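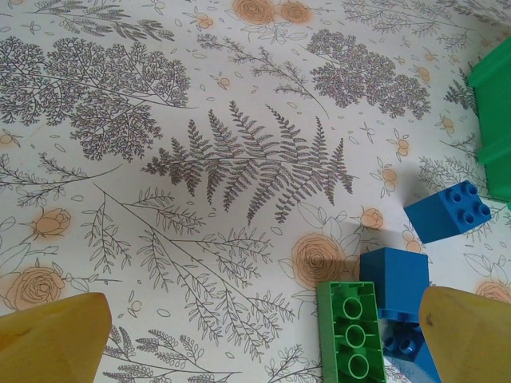
Teaching a two-arm setup to sort toy bricks by remote control: bench tips

1. Open the fingers wide before coming down over a group of bricks. Close on flat side faces, clear of the studs.

2. Butt the bins together at the back of the table and keep their open fronts toward the arms. Tape their positions on Monday and leave them for the whole set.

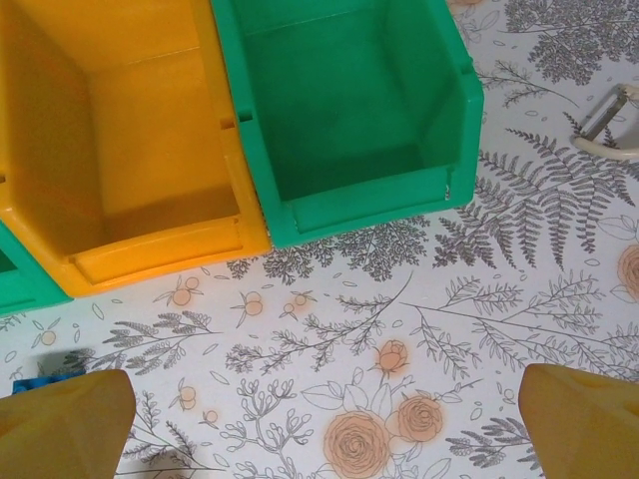
3. Record 30 runs per layout, then move the bricks. Discard any run with a pause over 2 seconds - the arm will copy the pause.

4. Check cable slack at full reach before each session. Nusrat Bhuiyan routes hers over the elbow.
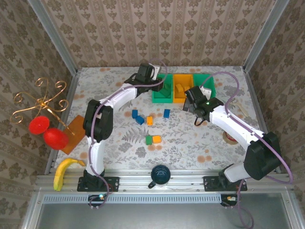 Reset both arms to the same start pose between runs, and log failed grasps separately.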